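Old desktop beeps and won't start after I added memory

Posted 8/7/25 in Home Computers

kullow_porch
I have a Claltis desktop that was my aunt's. I bought 2 sticks of used memory to perk it up, pushed them in, and now it gives me one long beep, a pause, and another long beep. The screen stays black. The fans spin with great enthusiasm. Took the new sticks out, put the old ones back, same song. Have I killed it? I paid 14 dollars for the memory, so my grief has limits, but her recipes are on there.

Kwaku Akpalu
Probably not dead. Repeating long beeps usually mean it can't find memory it likes, and after a swap the usual reason is a stick that isn't all the way down. They take more force than feels polite.

Shut it down, pull the power cord, and hold the power button for a few seconds. Then put the tower on its side on something solid. Doing this upright, by feel, under a desk, is how I once spent an entire August evening.
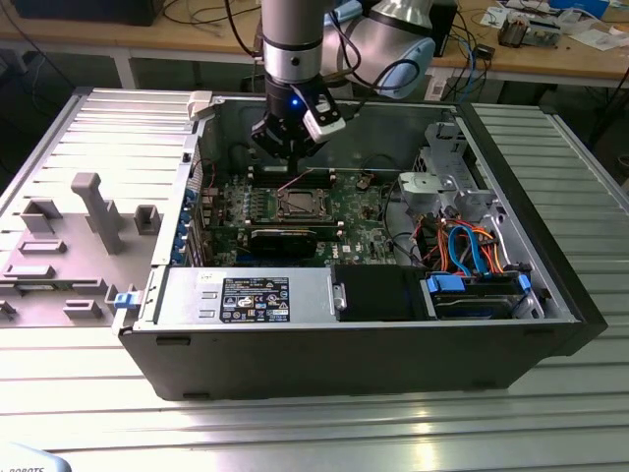
Photo: Jirnelen Repair Bench

Start with one of the old sticks. Line up the notch, open the clips, and press one end and then the other until the clips close by themselves. If it boots, shut down and add the next. If it doesn't, try the same stick in another slot. The manual will say which slot goes first, and it is rarely the one you'd guess.

The recipes are on the drive, which doesn't care about any of this. Copy them off anyway.

quansah500
just get a new one. mine was 400 bucks and it never beeps

kullow_porch
Second slot over, and I had to lean on it. It's up. Copying the recipes now, including more than 500 for some kind of gelatin salad.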